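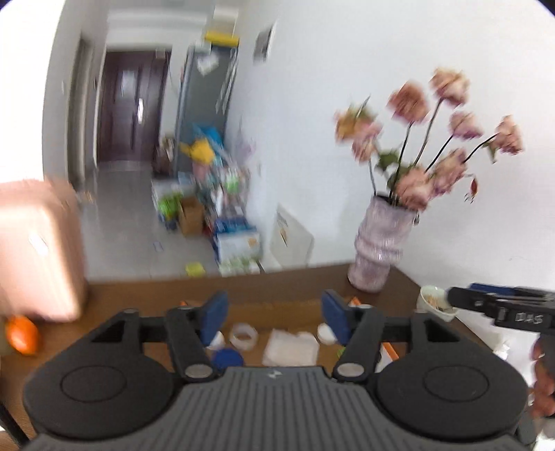 Table clearing, hand-held gripper. Tape, a folded white cloth or tissue pack, cap and small cup-shaped item between the fingertips; bowl with food near the second gripper.

Home | Archive | By thread | By author | Subscribe | Search

List: household-manipulation
Subject: Re: table clearing, are we there yet?
From: Helju Kütt

Uthai Onsri wrote:

> Prindine are telling their customers that clearing a table is a
> solved task. I watched their demo on Friday. The arm picked up
> every item it was given and put each one in the right bin. We
> have spent since March on the same task and I would not ship
> what we have. Is our data worse, is our policy worse, or are we
> measuring something different?

Uthai,

Mostly the third. Their demo table holds rigid objects with space between them. Picking from that layout has worked for years, and our own policy does it too. The table in the picture is closer to what a customer has at the end of a day, and it fails for reasons a bin-sorting score does not show.

Going by item:

Tape. Clear, and it sits over a blue lid. Depth on clear plastic is poor, and the policy tends to close on whatever it can see through the roll. When the grasp is low it takes both pieces, and the log records one successful pick.

Cloth or tissue pack. The two need different grasps. A folded cloth can be pinched anywhere and will open up on the way. A pack wants a side grasp. From above, with the fingertips already close, the classifier splits nearly evenly between them and we commit too early.

Cap. Small, white, and next to the left fingertip. At that distance the finger hides part of it on approach. Walter's change to the approach angle helps with this one and makes the tape worse.

Bowl. It has food in it. Any gripper can lift a bowl. Keeping it level past a tall vase of dried flowers is a planning problem, and what to do with the food is a question the task spec does not answer. The crumpled paper beside it is trash to most people, and I would still want the system to ask.

In the last batch we ran 165 episodes on mixed tables. In 40 of them the table ended up clear with no human correction. Prindine's scoring would count most of the rest as passes, as it scores picks and ignores where the contents went.

I would also separate two claims that get merged on this list. A person using a hand-held gripper can clear that table today, with the same two fingers and no feeling in them. So the hardware is adequate for the chore. What is missing is the decision part: what stays, what goes, what must be kept upright. Chaudhry makes the same point about shop benches, where the parts are rigid and the difficulty is knowing which ones are still in use.

For the next round I propose 2 changes. Score the final state of the table, with spills as a hard fail. Label deformable items before the grasp and again after, so we can see where the classifier changes its mind.

Videtness has offered bench time for the rerun. Please send me your failure labels before I book it.

Helju

Recent in this list:
Fingertip wear on rubber pads
Re: Depth on clear plastic
Bench time at Videtness
Re: Which bin does the lid go in?

List contact: list owner | Copyright remains with the authors of posts | Back to top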